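Tray week, and why I'm behind on everything

Quick one, I have a lab report due and I've eaten nothing but cereal. But I said I'd post before the club demo so here goes.

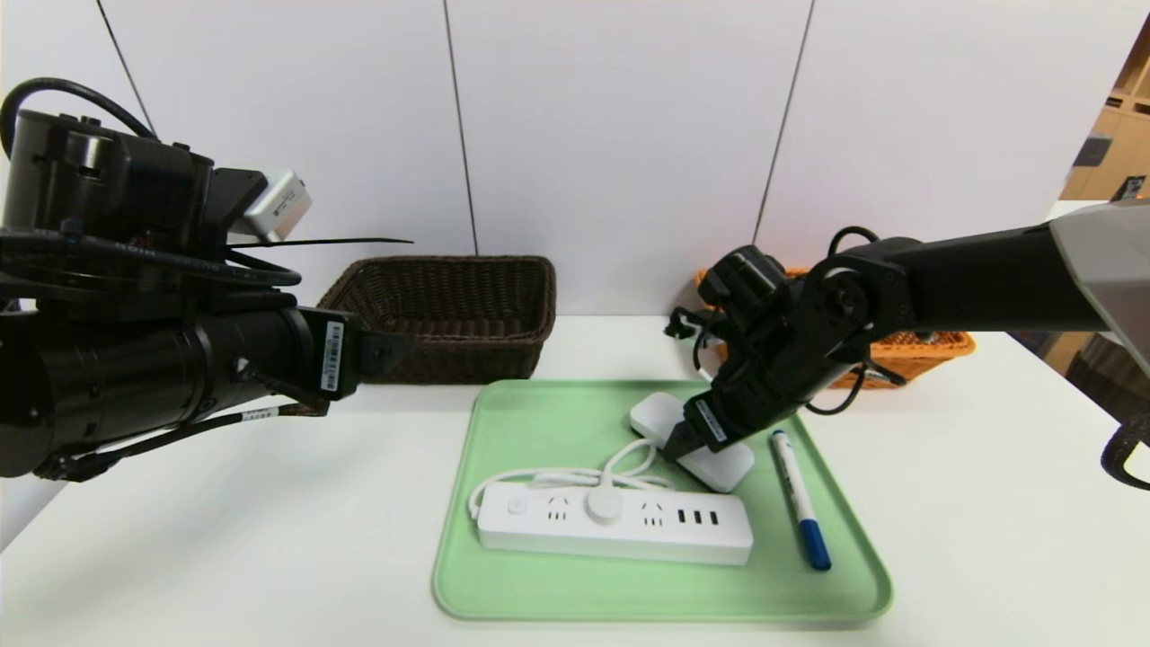 Lightfoot's comment on the last post was that we should drop cords completely, do blocks and cups like every other student team, and come back to cables when the arms can put a cup down without slamming it. Fair. Two people in the club said the same thing at the meeting, louder.

I still want cords in. Blocks are boring and the judges at Kurska have seen a million blocks. The task we signed up for is called Desk Tidy and a desk has a power strip on it, sorry. Also the arms do put cups down now. Mostly.

So. Where we are.

The green tray is the home zone. Everything starts there and the score is about what ends up where at the end of the run. Power strip, marker, the little white square thing. Two arms, one operator, and the operator is allowed to drive both at the same time but you really shouldn't till you've had some hours in. I tried it my first night and crossed the wrists over each other and had to sit there while everybody laughed.

Marker is easy. Come in across the barrel, not along it, close slow, done. New people get the marker first and they feel great and then we hand them the flat square and they stop feeling great. It's flat, it's slick, the edges are rounded, and two fingers want to squeeze it right out like a watermelon seed. What works for me is pressing on one side so it tilts and then going in under the high edge. Somebody else in the club swears by dragging it to the rim of the tray and using the rim. Both are ok. Pick one and stick with it though, becuase mixed styles in the training runs makes the policy do this horrible hesitating thing where it hovers and hovers.

The cord is the cord. It goes where it wants. If the loop is sitting behind the strip you can get at the square without touching it, if it's in front then good luck. We argued for a whole evening about whether to reset the loop the same way every time. Decided no. Then decided yes for the first batch and no after that. I think that's right? Ask me in August.

Numbers for the people who like numbers: goal was 3,000 runs before the demo and we have 2,984 on the drive as of tonight. So close it's annoying. 600 of those are the left arm mostly parked while the right does the work, and I'm not convinced those are helping, but I got outvoted on tossing them.

Other stuff in no order

– Zip ties. Please trim them. I know, I know, half of those are mine.
– The Sekdale grant came through, so we can finally get spare fingers for the grippers. The pads wear out faster than you'd think.
– Ultov (our training script, named before my time, don't ask) crashes if you put a space in the folder name. Still. Use underscores.
– Baskets stay at the back of the table. If you move one, put it back, the model cares even if you don't.
– Sign the sheet when you finish a shift!! Last week there were whole sessions with no operator on them and I had to guess from the driving style.

Demo is 30 minutes including setup, which sounds like a lot and is not. Plan is to do the marker on its own first, let it run with no one on the controls, then the square, then if the crowd is still friendly we try the power strip with both arms. Driving that last one ourselves. I'm not brave enough for the other way yet – maybe at Kurska.

If you want a shift before then there are slots left in the late block, bring a snack, the vending machine ate my dollar again. Need sixteen more runs and then I'm going to bed.

Posted 12 June 2023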